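Ich habe im Mai zum ersten Mal ein komplettes Weihnachtsmärchen abgefilmt (ja, im Mai, die Truppe probt früh und wollte etwas für die Schulen haben, die im Dezember nicht kommen können). Seitdem fragen mich ständig Leute, wie man das macht, ohne dass es aussieht wie der Mitschnitt vom Elternabend. Also schreibe ich es einmal auf. Stand: 21. Sep. 2023.

# Theaterstück mitschneiden mit kleinem Besteck

## Was ich benutzt habe

- zwei Kameras, eine davon geliehen
- zwei Stative, eins mit ordentlichem Schwenkkopf
- ein kleiner Tonrekorder und ein Kabel zum Mischpult
- Speicherkarten, und zwar mehr, als man denkt!
- das Textbuch, ausgedruckt, mit viel Rand für Notizen

Gespielt wurde »Der Riese von Winby« im Kermani-Saal, 300 Plätze, ziemlich flacher Boden. Das mit dem flachen Boden ist wichtig, dazu komme ich gleich.

## 1. Einmal zuschauen, ohne zu filmen

Setzt euch in eine Probe und macht Kreuze ins Textbuch. Wo kommt jemand durch den Zuschauerraum? Wann knallt es? Wann geht das Licht komplett aus? Bei uns gab es eine Verfolgungsjagd durch den Mittelgang, und genau da hätte meine Kamera gestanden. Ich habe sie dann hinten links neben die Tür gestellt, und der Riese ist trotzdem fast über das Stativ geflogen.

## 2. Die Totale festnageln

Kamera eins zeigt immer die ganze Bühne und wird nicht angefasst. Wirklich nicht, auch wenn es in den Fingern juckt! Sie muss hoch genug stehen, damit keine Köpfe im Bild sind, und bei flachem Boden heißt das: Stativ ganz raus oder auf ein Podest. Stellt sie scharf, solange Arbeitslicht an ist, und schaltet danach den Autofokus ab. Beim ersten Nebel pumpt der sonst los wie verrückt.

Kamera zwei ist für die Gesichter. Die führt ihr von Hand, langsam, und lieber einmal zu wenig gezoomt.

## 3. Licht und Farbe

Bühnenlicht ist für Kameras gemein. Weiß geschminkte Gesichter fressen sofort aus, und das rote Höllenlicht wird ein einziger Matsch. Ich stelle den Weißabgleich fest ein, bei uns waren es 3000 Kelvin, und belichte eher etwas zu dunkel. Nehmt auf beiden Kameras denselben Wert, sonst springt die Hexe im Schnitt bei jedem Wechsel von gesund zu seekrank. Wenn die Technik nett ist, fährt sie euch vor dem Durchlauf einmal die hellste und einmal die dunkelste Stimmung. Fragen kostet nichts, und ich bringe immer Kekse mit.
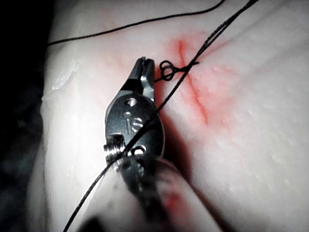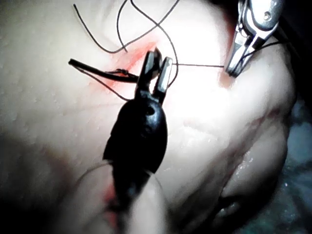

## 4. Der Ton, bitte!

Schlechtes Bild verzeiht einem das Publikum, schlechten Ton keine fünf Minuten. Ich nehme zwei Quellen auf: die Summe aus dem Pult (da sind die Ansteckmikros und die Musik drauf) und den Rekorder im Saal für Lacher, Buhrufe und das unvermeidliche »Hinter dir!«. Nur Pult klingt wie Hörspiel im Kleiderschrank, nur Saal klingt nach Husten.

Macht vor dem ersten Auftritt eine Klappe. In die Hände klatschen, so dass beide Kameras es sehen und der Rekorder es hört, das reicht völlig. Und danach bitte nichts mehr stoppen bis zur Pause.

## 5. Zweimal aufnehmen

Wenn es geht, filmt die Generalprobe und eine Vorstellung. In der Probe dürft ihr mit Kamera zwei vor die erste Reihe und Nahaufnahmen holen, in der Vorstellung bekommt ihr die echten Kinderstimmen. Im Schnitt mischt sich das erstaunlich gut, solange die Kostüme gleich sind. Bei uns trug die Kuh in der Probe noch keine Glocke. Tja.

## 6. Schneiden

Ich schneide mit Wosusa, aber jedes Programm, das mehrere Spuren synchronisieren kann, tut es auch. Mein Ablauf:

1. Alles am Klatscher ausrichten.
2. Die Totale komplett durchlaufen lassen.
3. Nur dort auf die Nahe wechseln, wo jemand etwas sagt oder guckt, das man sonst verpasst.
4. Saalton leise darunterlegen und bei den Liedern etwas hochziehen.
5. Schwarzblenden bei Umbauten kürzen, zu Hause wartet keiner gern im Dunkeln.

Am Ende hatte ich 36 Szenen und einen sehr steifen Nacken. Meine Projektdatei heißt bis heute »riese_final_2474«, fragt nicht.

## 7. Vor dem Hochladen

Klärt die Aufführungsrechte, und zwar vor dem Filmen. Eine Lizenz für die Bühne gilt nicht automatisch für eine Aufzeichnung, und bei der Musik ist es oft noch einmal eine eigene Baustelle. Der Rurier Bühnenverlag hat uns den Mitschnitt schriftlich erlaubt, allerdings nur hinter Passwort. Von den Eltern der mitspielenden Kinder braucht ihr ebenfalls eine Unterschrift. Den Zettel lege ich inzwischen schon bei der ersten Leseprobe aus, dann ist er bis zur Premiere meistens wieder da.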